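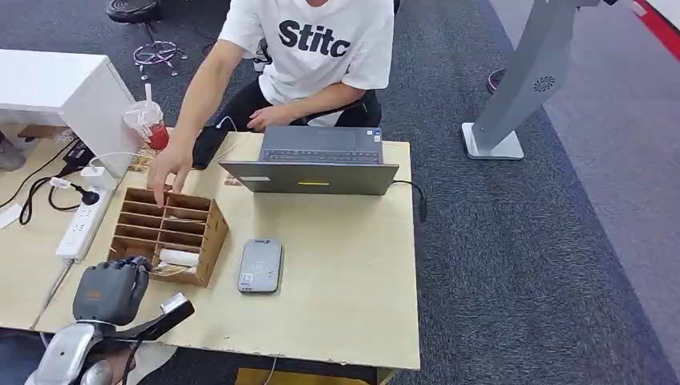
Laptop open, one hand in the cardboard organiser.

A thread on cash, and why I've stopped being rude about people who hold it.

1/ For years my line on cash was my old boss Régis Perrin's line: it's the umbrella you pay for by the hour. I repeated this at dinners. I was not invited to many dinners.

2/ Then in July I went through my own accounts and found I'd been holding rather a lot of it. Some was in a savings account with Hafstein that had quietly stopped paying the rate I signed up for. The letter telling me so was in a drawer. I write about money for a living.

3/ The loyal customer is the bank's favourite asset class. You open at a nice bonus rate, the bonus ends, and the account carries on under nearly the same name paying next to nothing. Hafstein called mine "Saver Plus". After the bonus went it became "Saver Plus Classic". Classic!

4/ I asked Gunhild Toft, who ran a bond desk for 18 years, where she keeps her own rainy day money. I was hoping for something clever with short gilts. "In whichever one pays most, and I check when the clocks change." That was the whole interview.

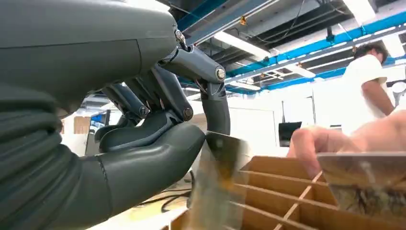 5/ So I tried it the Gunhild way. Moving the money took 7 minutes. Closing the old account took a phone call, a security question about a pet I don't remember owning, and an offer to "explore my options", all of which turned out to be Hafstein's.

6/ Several of you will now tell me inflation eats cash. Yes. It eats everything, it just chews cash with its mouth open. Money I need for the boiler isn't there to beat inflation. It's there for the boiler.

7/ Where I'd still be rude: a reader, who has said I may mention this, is 73 per cent in cash and has been "waiting for a dip" since before my knees went. There have been dips. He was waiting for a better class of dip.

8/ If you hold cash for a reason, write the reason down, and next to it the rate you're getting today (the one on the statement, please, not the one on the poster). Mine said "boiler, tax bill, nerves". Nerves had the biggest share by some distance.

9/ Replies are open. Arsen Hordiienko has already written to say premium bonds are more fun. He has won nothing. He remains very cheerful about it.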